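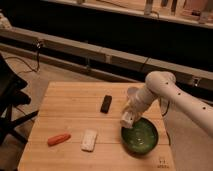 From: Henok Gebreyes
To: bench-automation list
Date: 29/04/2022
Subject: Re: second arm, or spend it on the table?

Gemma Kershaw wrote:

> We have money left for one more purchase before the Skola project
> closes its books. Panya wants a second arm so two people can work at
> once. I would like to put it into fixtures, spare grippers and a decent
> set of objects. Has anyone on the list had to choose? What did you
> budget for and what did you forget? Our task is tabletop sorting: small
> items into a bowl, mixed shapes, one arm, fixed camera.
>
> Gemma

Gemma,

We went through the same choice in February for the Machala bench and bought the second arm. I would not do it in that order again. Notes follow, in the order the costs reached us.

1. The arm is the small part of the cost of an arm. Our quote covered the arm, its gripper and a power supply. It did not cover a table, a base plate, a second camera mount, a longer cable for the camera, or the computer, which could not run both benches at the rate we wanted. The second arm sat in its box for 30 days while those lines went through purchasing one by one. If you do buy, put all of it on one request.

2. Table. Buy the table with the arm and write down its top size, height and finish. Ours were ordered at different times and the two tops do not match, so anything trained at one bench needs fresh data at the other. Plank-style tops are fine for us, but the seams show up in the camera view, and a policy will learn them if the objects are always set down along the same line.

3. Grippers and fingertips. Count these as consumables. We ordered two spare sets and should have ordered more. Tips wear first where they meet a bowl rim, and with a round bowl the gripper comes down near the rim more often than you would plan for. A lighter bowl also shifts when touched. Either budget for a heavier one or fix it down and note in the data sheet that it is fixed.
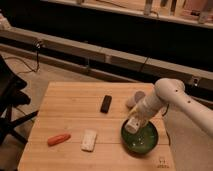 4. Objects. This line is cheap and people leave it out for that reason. Buy duplicates of every item from the same batch on the same day. Soft blocks change shape after enough grasps, and a replacement from a later batch will differ in color or texture. Pick shapes that fail in different ways: something long and rounded, something flat, something small and dark, something light that slides. Dark items on a pale top are easy to segment. Pale items inside a green bowl are also easy. Dark items inside a dark bowl are where our numbers dropped, so if you only have one bowl, buy another in a light color.

5. Cables. No one quotes for cable management. Get clips, sleeves and a rail or ledge behind the table to clamp to. Leave slack at the base joint and check it with the arm at full reach before you close up the sleeve. We lost a connector by skipping that check.

6. Operator time. Our bench ran 104 sessions before the second arm was in service. Looking back through the log, the arm was rarely what we were waiting for. We were waiting for a person to reset the objects, or for somebody to review what had been recorded. A second arm doubles the resets. Unless you have a second operator with hours in the plan, it will stand idle.

My order of purchase for a sum like yours would be: spare fingertips, duplicate objects, second bowl, cable hardware, a marked reset mat or printed reset cards, then a second camera. Hold the arm for the next budget and ask for the table and the computer along with it.

One point in Panya's favor. If your current arm fails, everything stops, and repair turnaround on ours was quoted in weeks. If you cannot get a loan unit written into the service terms, that changes the sum. Graham Tapley dealt with this on the Piren side and may have the wording he used.

I can send the spreadsheet with prices removed. The column headings are the useful part.

Henok

Comments (3)

Graham Tapley
I have the loan unit clause and will post it. The supplier took it without changes once we agreed to pay shipping one way. Ask before you sign, as ours would not add it afterward.

Vasilică Filip
Agree on item 2. We ended up replacing a good table to get a matching pair. Item 6 depends on the task, though. For long tasks with few resets, one person can look after two arms.

Panya Thammasiri
Fair points. We have one operator until the fall, so I will drop the arm for now. Please send the headings.

Related threads

Ovano bench: what the service contract left out
Reset cards, printable, two sizes
Camera mount height for small tables
Fingertip wear log, shared template
Piren: moving a bench between rooms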